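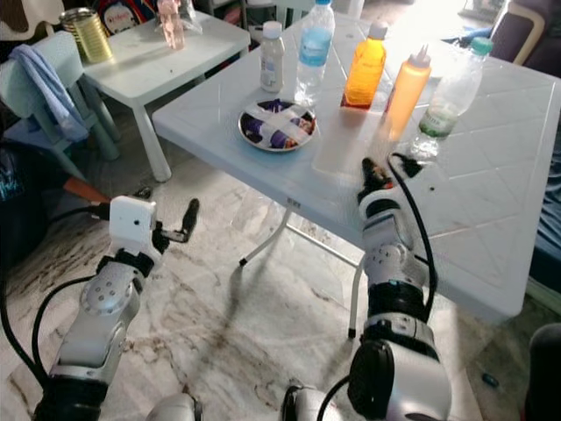
双腕ロボ 家庭内タスク課題 稼働前点検票(コメント付き)
Jinmont ロボット工作クラブ/Havico班
点検日:2019年7月14日
票番号:2522 機体:Gondal
判定:○ 良 △ 条件付き × 停止 − 対象外

1. 電源・非常停止
1-1 非常停止ボタン、押して両腕とも止まる ○
1-2 解除後、勝手に動き出さない ○
1-3 ボタン担当が決まっている ○ 操作する人との兼任は不可。前回それで×くらってます
1-4 バッテリー残量 △ 45%。机の課題だけなら足りる。冷蔵庫まで続けてやるなら途中で充電
1-5 電源まわりの焦げ、におい ○ 以上なし

2. アーム・グリッパー
2-1 肩から手首まで、カバーのねじのゆるみ ○ 手で触って確認。増し締めは右の手首だけ
2-2 指の開閉、左右とも ○
2-3 指先の欠け、ざらつき ○ 左に少し汚れ、拭いた
2-4 原点復帰 △ 右が1回失敗、2回目でOK。ログは223番に残した。次の班も見ておいてください
2-5 手首のケーブル、コネクタの差し込み ○
2-6 ケーブルのたるみ △ 右手首の黒いのが長い。床まで垂れる。結束バンドでまとめるのは後日、今日はとりあえず足元注意で続行

3. まわりの人
3-1 アームの届く範囲に人がいない状態で起動する △ 子どもが床に座っていると目線がアームと同じ高さになる。声かけだけだと弱い。床にテープで線を引くこと(要対応)
3-2 はだしの人がいる場合は移動動作なし、腕だけ ○ 了解ずみ
3-3 人が近づいたら一時停止
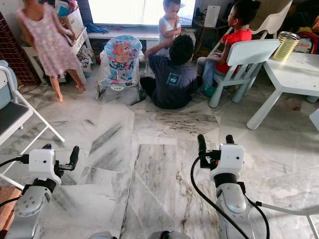
停止の合図は「ストップ」に統一。「待って」とか「あぶない」だとボタン担当が一瞬迷う。練習2回、反応は問題なし。 ○
3-4 テレビや音楽の音量 △ 合図が聞こえる程度に。大きいときは下げてもらう
3-5 いす、小さい家具の位置 △ 動作中に動かさない。動かしたら必ず一度停止して、3-1から見直し

4. 机の課題(ボトル、皿)
4-1 折りたたみ机の脚ロック ○ 床がつるつるなので脚のすべりも確認。押してみて動かなければ可
4-2 ボトルのふた、全部閉まっている ○ オレンジの液体のは特に。こぼれたら床がすべる
4-3 ガラス製品は使わない ○
4-4 つかむ力の上限 ○ 初期値のまま。勝手に上げない
4-5 倒れかけのボトルをつかみに行く場合 △ 速度半分で。指が下のほうに当たるとそのまま転がる
4-6 金属の皿 △ ふちが光って距離がずれることがあるらしい。Grerkotside班からの申し送り。うちではまだ未確認
4-7 テープどめの包み − 今回はつかまない

5. 冷蔵庫の課題
5-1 冷蔵庫が台の上でがたつかない ○ 四隅を押して確認。台の板がずれてないかも見る
5-2 扉を開けた状態での最大リーチ △ 棚のふちが透明で見えにくい。ぶつける前に目印のテープを貼りたい。貼る許可まだ。聞いてください
5-3 扉の開きぐあい ○ 途中で戻ってこないか、手で開けて待つ

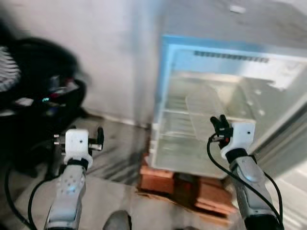 戻ってくるようなら扉を押さえる係が必要だが、アームと扉の間に手を入れるのは禁止。押さえるなら扉の外側から。ここは口頭でも毎回言う。 ○
5-4 開けっぱなしの時間 △ 短く。試行と試行のあいだは閉める
5-5 近くの床の荷物 △ カバン類は壁ぎわまで下げる。持ち手がケーブルに引っかかりそう
5-6 進入時の速度 ○ 低速モード。画面表示で確認すること、覚えてるつもりはだめ

6. 布の課題
6-1 布に名札、ピン、ボタンなど硬いものが付いていない △ 開始前に手でなでて確認。めくって裏も
6-2 指のすきまに糸くずなし ○ 1試行ごとに見る
6-3 引っぱりすぎ防止の設定 ○ オン
6-4 布が指にからんだとき
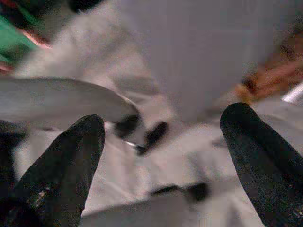 まず停止、それから指を開く。逆の順でやると腕が動いたまま手を出すことになる。はずすのは一人だけ、ほかの人は下がるる。 ○
6-5 手首カメラの映像 △ 速く動かすとぶれて折り目がわからない。速度を落として再試行。レンズも拭く
6-6 そばに色の濃い小物を置かない △ 認識の話なので安全とは別だけど一応

7. 終了時
7-1 両腕を下げて電源オフ
7-2 ケーブル巻く。きつく巻かない
7-3 床の水気、テープの残り
7-4 ボトルと皿は元の場所へ
(7は終わってから記入)

総合判定:△ 条件付きで稼働可
条件:3-1の床テープ、稼働前に必ず。2-6は次回までに。5-2は許可が出しだい。
次の定期点検は10月。それまでは毎回この票を使う、古いほうの票は捨ててください。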